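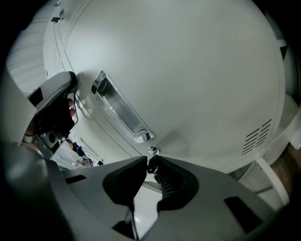
In praise of the plain white door

I have been thinking about appliance doors far more than is healthy, and I blame January. That was the month our old washing machine gave up with a full load of towels in it, and I spent two evenings on the laundry floor with a bucket and a torch, staring at the front of the thing at very close range. You get to know a door that way. You notice the seams in the panel and the little slots where the dust collects, and you start having opinions about the handle.

So here are my opinions. It's February 2021, I haven't been anywhere interesting for ages, and this is what's left in my head.

My first opinion is that a handle should be something you can get your hand into. I'm very fond of a recessed handle, the long kind, set into the door like a letter slot with a bit of bright trim around the rim. You can find it with your elbow if you have to. You can open it with a wet hand or with two fingers while the rest of you is holding a basket against your hip. Our dead machine had one and I never once thought about it in all the years we owned it, and I reckon that's about the nicest thing I could say of any handle.

The new one (a Sunitz, bought in a hurry, no regrets about the washing part) has a door with no handle at all. There is a spot you press. It's on the left, or possibly it's the whole left side, and if you press it correctly the door pops out a couple of centimetres and you hook your fingers behind it. If you press it incorrectly it makes a soft noise and stays shut. I've been pressing it incorrectly for weeks! My kids get it first go and think I'm putting it on.

I went down to Handusar to have a look at what else was out there, partly to complain and partly because it was air conditioned. They've got a whole wall of white goods on the ground floor, and I walked along opening every single door like a kid in a lift. Fridges, dryers, a dishwasher that dings. You'd be amazed how few of them have a proper handle now. It's all pressing and nudging and hidden grooves along the top edge where you can't see what's living in there. The one I liked best was the cheapest in the row, a Fosta dryer with a great scoop of a handle and a catch that went clunk. The one beside it was just over 2,000 dollars and I couldn't work out how to get into it.

Which brings me to latches. I love a metal latch. Give me a small round shiny thing I can see and poke, over some magnet buried in the trim, any day of the week. When a latch is going, you can tell. It gets a bit gritty, or you have to lean on the door, and you think right, I'll get onto that, and you don't, but at least you knew. With the magnet sort there's no warning. One morning the fridge has been open all night and the milk is off and everyone in the house is looking at everyone else.

I'll also put in a word for vents, because they're the bit people want hidden. A stack of dark slots low down on the front of a machine isn't pretty, I'll give you that. My sister-in-law bought a Tiongson heater for her hallway specifically because you couldn't see where the air came out, and then lost most of a weekend working out where the air came out, since it had stopped doing it. It was behind a panel. The panel had 2 screws, and one of them was behind the other panel. I can clean our dryer vents with an old paintbrush in the time it takes to boil the kettle, and I've been known to do it while cranky, as a sort of hobby.

And the colour! I know white is boring. I've stood in friends' kitchens saying ooh at the dark green fridge, and I meant it. But an off-white door, the sort that's drifted a bit towards grey, is a very forgiving thing to live with. Matte is better again. A matte door doesn't show you your own face at six in the morning and it doesn't show every fingerprint either, or not from the distance I generally look at it. My mum wiped hers down with a damp cloth and a bit of bicarb on Sundays, or whatever day she got to it, and that door looked the same when I left home as it did when I was tall enough to reach it.

Somebody will tell me this is nostalgia, and fair enough, some of it is. I do like things to be as they were when I was ten. But I also think a laundry is a place where you've got your hands full and your mind on something else, and a machine that wants your attention just to let you in has misunderstood the job. I don't want to be delighted by my dryer. I want to get the sheets out of it before it rains again.

There's a repair side to it as well. The bloke who came to look at our old washer charged me 56 dollars to tell me it was cooked, and while he was there he ran his thumb along the door seam and said you could still get the front off these ones. He sounded quite sad about it. The part we needed would have been 261 dollars if anyone had it, and no one did, so off it went to the kerb. I kept the lid off the detergent drawer for some reason. It's on the windowsill with the pegs in it.

Anyway, I've stuck a bit of blue tape on the new machine to show where you press. It looks terrible. My partner has asked twice how long it's staying, and I've said until I get the hang of it, so I'd say we'll be peeling it off when we sell the house. The dryer's next to go, by the sound of it. It's started doing a sort of cough at the end of the cycle - and I've already got my eye on that Fosta with the scoop handle, if they've still got one on the floor by then.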